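Monday, June 19, 2023
Posted by the Minutes Secretary

CERNBERG ALLOTMENT AND GARDEN SOCIETY
Minutes of the ordinary meeting held in the upstairs room, Nallport Library

Present: 14 members, including the Chair, the Plots Officer, the Shop Manager and the Minutes Secretary. Apologies were received from three members.

1. Minutes of the last meeting

The minutes were agreed with one correction. Under item 6, "the lower gate" should read "the side gate". The lower gate has not been changed and members should go on using the same key.

2. Matters arising

The noticeboard by the car park has a new front. The old sheet had gone cloudy and people had stopped reading what was behind it. Members are asked to use the pins provided and not tape, as tape pulls the backing off.

The letter to the council about the overhanging sycamore was sent in spring. A reply has come saying the tree will be looked at but giving no date. The Plots Officer will write again before the next meeting.

The member on plot 9 has moved the compost heap away from the boundary fence. The neighbour has been told and is content. Item closed.

3. Water

This took up most of the evening.

The main tank on the top site holds 2000 litres and was empty by teatime on several days during the dry spell. It fills slowly overnight because the pressure at that end of the pipe is poor. Plots on the lower site have had no trouble.

One member said the tank was being drained by hoses left running. Another said hoses were only part of it and that the ball valve had been sticking. The Plots Officer has looked at the valve and found it stiff but working. It will be greased, and replaced if that does not help.

There was a long discussion about whether to ban hoses on the top site until the autumn. Those against said that some members cannot carry cans. Those in favour said that the people at the far end of the pipe were getting nothing. A vote was taken on a ban between 10 am and 6 pm only, with members who cannot carry cans allowed to use a hose at any time if they stay with it. Carried, nine votes to three, with two not voting.

It was also agreed to buy a second-hand tank if one can be found for less than £300, including delivery. It would stand next to the shop hut and take rainwater from the roof. The gutter on that side needs a new bracket first.

Action: Plots Officer to grease the valve and put up a notice about hoses. Shop Manager to ask about tanks.

4. Money

The balance stood at £236 in the current account after the insurance was paid. The savings account is untouched. Four members have not yet paid rent for the year and will be written to. The Chair asked that the letters be friendly in the first instance -- two of the four have been ill.

The price of the skip has gone up again. It was agreed to have one skip this year and not two, and to place it on the lower site where the lorry can turn. No carpet, paint or tyres.

5. The shop

The shop sold well in April and May and has been quiet since. There are 40 bags of general compost left. Blood, fish and bone is out of stock and will be ordered when the price is known. The canes delivered last month were shorter than those ordered, and the supplier has offered to take them back. Members thought they would do for dwarf beans and voted to keep them if the supplier will knock something off the bill.

Opening hours stay as they are until the end of the summer. More help is needed on the till. The work is not hard and there is a kettle.

6. Potato and bean trials

Three plots are growing Aratik, the new second early, next to whatever they usually grow. Reports so far are mixed. One row was caught by the late frost and has come back thin. The other two look healthy. Yields will be weighed when the rows are lifted and the results put up in the shop hut.

The Vallejo climbing bean was slow to start on every plot. Two members lost their first sowing to mice and sowed again in pots. One member asked whether the seed was old. The packets do not carry a date, so the Shop Manager will ask.

It was agreed that anyone taking part should write down the sowing date and keep the label. Last year's results could not be compared because half the labels were lost.

7. Autumn show

The show will be held in September in the school hall, as before. The hall is booked and the deposit paid. Classes are the same as last year with these changes: the heaviest marrow class comes back, shallots will be shown in sixes, and the jam and chutney classes will be judged separately. Chutney entries must be at least two months old.

The children's classes were discussed. The vegetable animal is popular and stays. The miniature garden had only one entry last time and will be dropped unless the school wants it kept. It was suggested that tables for the children's entries be lower than the others, and the school will be asked what it has.

Setting up will begin at 8 am. Exhibits must be in place by 10.30 and cannot be taken away before the prizes are given -- there were complaints about this last year.

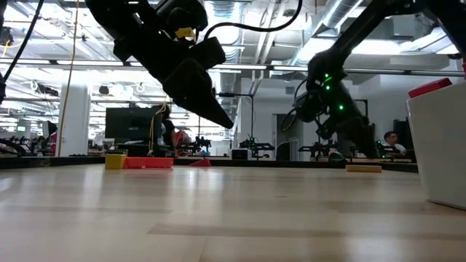

8. Paths and gates

The main path on the top site has sunk beside plots 22 and 23 and holds water after rain. A load of road planings would mend it. The Plots Officer will get a price. Until then members should take barrows round by the hedge.

The side gate has been found unlocked in the morning on more than one occasion. Two forks and a watering can have gone. Members are asked to lock the gate behind them, even when others are still on the site.

9. Waiting list and vacant plots

Two half plots are free and have been offered to the next people on the list. Plot 17 is badly overgrown and will be strimmed and covered before it is let. The new tenant will pay no rent for the first six months.

10. Any other business

A member asked if bonfires could be allowed on one weekend in the autumn. To go on the next agenda.

The hedge will be cut once the birds have finished nesting. Loppers and gloves needed.

The meeting closed at 9.10 pm. The next meeting will be in the same room at 7.30 pm, and the date will be put on the noticeboard.

Last updated: by the Minutes Secretary, after correction to item 3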